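The Last Chore

Every spring somebody announces that the housework is over. A machine will fold the towels, wipe the counters and straighten the table, and we will lie on the couch feeling vaguely replaced. Then spring ends and the towels are still in the dryer.

I spent part of July at Sokol, a small robotics outfit in Botley, to see how close we are. The company has 25 employees and, by my estimate, the cleanest tabletops in the business, though people do most of the cleaning.

The current project, called Imau, is aimed at jobs so dull that we hardly count them as jobs. Take hold of something with a thin pole. Slide it a little to the left. Let go without sending it to the floor. A toddler can manage two of those.
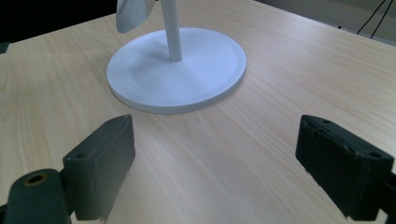

People teach by doing it themselves, with a gripper in hand, over and over. One task had been recorded 366 times when I visited, and the engineers spoke of that number the way I speak of my savings account. They'd like it to be much bigger.

What the software does with all this practice is harder to love. On the afternoon I watched, the robot tried one simple move 42 times and got it right on 25. The misses were oddly human. It reached, thought better of it, reached again and closed on air with great confidence. I have carried groceries that way.

A rival firm, Codus, has gone after the shop floor instead, where the parts are all alike and no one leaves a sock on the conveyor. That seems wise. A factory can be arranged to suit a machine. My kitchen was arranged by me, in a hurry, and some of it at night.

Sokol's engineers think a useful home helper is 4 years off – a figure they gave me cheerfully, and one I wrote down in pencil. When I got home the towels were waiting. I folded most of them.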